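Speaker notes: "Can it do the shelves yet?"
Vinside meetup, Friday, late slot. Aim for 27 minutes, leave the rest for arguing.

OPENING (slide 1, title only)
Thank Halina for the invitation and for the coffee. Check the clicker before saying anything clever.

Start with the question I get at every family dinner: when will a robot do my chores? My standard answer is that it depends which chore, how tidy your house is, and whether you mind watching. People usually change the subject to my sister's wedding.

Show of hands: who has ever stocked shelves for money? Wait for it. There are always more than you'd think, and they sit at the back.

SLIDE 2, why a shelf
Everyone wants to see laundry. Laundry is a terrible place to begin because a shirt has no shape until you give it one. A box has a shape. It was born with one. So at Borkent we said fine, boxes, how bad can it be, and put a weekend against it. That was in February. We are still on boxes.

Then we let pouches in. A pouch stands up because it feels like it. Squeeze near the top and the bag folds, squeeze near the bottom and you shove its neighbor. (Do the hand gesture. It got a laugh in rehearsal, from Sombat, who laughs at everything.)

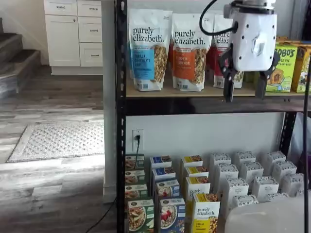 Slide 3: Granola up top, cereal and oatmeal below. Open fingers, one red label.

Talk over this one slowly. Ask the room what the job is. Somebody will say "tidy it." Good, tidy it how? A person glances at a shelf and knows that green goes with green and that a box turned a few degrees is a box somebody should turn back. That knowledge is nowhere in the boxes. We had to write it down, and three of us wrote down three different things.

SLIDE 4, the numbers, such as they are
157 attempts at "take one item, put it back facing front."
90 of them I would accept from a teenager on a first shift.
11 ended with an item on the floor.
The rest went back on the shelf in a manner I will call personal.

Don't linger. If asked about speed: around 40 seconds an item on a good run — no, cut that, I never timed it properly. Say "slow" and move on.

SLIDE 5, facing
In shops they call it facing, or fronting, depending who trained you. Pull forward, square up, label out. It's the dullest work in the building and it has defeated more of my afternoons than anything with math in it.

The trouble is that cartons in a row look like one wide carton. Same size, same kind of bowl printed on the front, and the color is doing most of the work. Tilt them a bit and now there are side panels to be confused by as well.

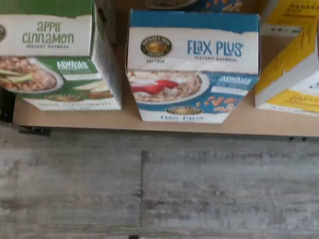
Thitima Suwannarat wrote back after reading a draft of these notes that I was being far too kind to the machine. In her view a person faces a whole bay while talking about something else, and until a robot can be bored by the job it hasn't learned it. She also wanted to know who picks up the ones on the floor. I do, Thitima. I pick them up.

Read her note out more or less as is. She said I could.

SLIDE 6, so, yet?
My answer by type of chore:
Moving a stiff box from here to there: mostly yes, if you're patient.
Putting it back so a store manager wouldn't sigh: sometimes.
Pouches: ask me next year.
Deciding what needs doing in the first place: still you, sorry.

Mention Nuria here, our scheduling tool, which queues the attempts overnight. It works fine. It's the only part of the project that does and it's a calendar.

QUESTIONS
Likely: cost (dodge), jobs (don't dodge, give it real time, Jayanthi will push on this and she should), can it do dishes (no).
If it goes quiet, ask who in the room would let one near their own pantry.
Return clicker to Halina.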